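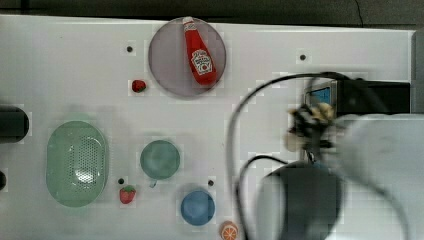
Page last changed: September

Table Lead, sorting and tidying cell (one post, full time)
Drallham, Grunduto site

Until last spring, six people at Drallham packed play-kitchen sets by hand. Now four of them do it alongside an arm called Vikel, and the other two have moved to returns, where they report that the chairs are better. We are looking for a fifth person for the table, someone who can keep the arm supplied, corrected and out of trouble.

Vikel is patient, never late and capable of spending a good part of the morning on a strawberry. It can tell a bowl from a colander most of the time. It has views on ketchup bottles lying on their sides that we have not been able to change. Your predecessor, Senan Madigan, has gone upstairs to write the training plan and can be reached there with questions, preferably after coffee.

What you would be doing

Setting out the table at the start of each run: bowls, plates, fruit, bottles, in whatever disorder the run sheet asks for. There is an art to convincing untidiness and you will get better at it.

Watching the arm work, noting what it picks up, what it drops and what it nudges out of reach. A full shift is 85 runs. The old hand-packing target was 700 sets a week, and yes, we still count those too.

Stopping the arm. The button is yours and you will never be asked to justify pressing it. Juraj Šimko pressed it eleven times on his first day and is now the shift supervisor.

Talking to the packers. They know which pieces roll, which ones stick together and which lids lie about being closed. The software people need to hear this in sentences.

What has changed, so you can decide with your eyes open

There is less lifting and much less wrist strain. There is more standing and looking, which some people find restful and others find unbearable by 10:30. Conversation has suffered a bit – you can't really chat while logging a grasp – so breaks are now taken together, at the table by the window, with the arm parked.

No packer has lost pay over this. Mitali Miah negotiated that in writing before the first cable was laid, and the agreement is pinned up by the lockers for anyone who wants to read it.

What we'd like from you

Packing, kitchen, warehouse or care work all count as experience. You don't need to code. You do need to write a clear note and to stay polite with a machine on its ninth try at an orange slice.

Hours are 7:00 to 3:30, with a signing bonus of $500 after your third month.

To apply, send a page about yourself to Paloma Mbeki at the Grunduto front office. Tell us about a job that changed while you were in it, and what you made of the change. Shortlisted people come in for a paid half day on the table.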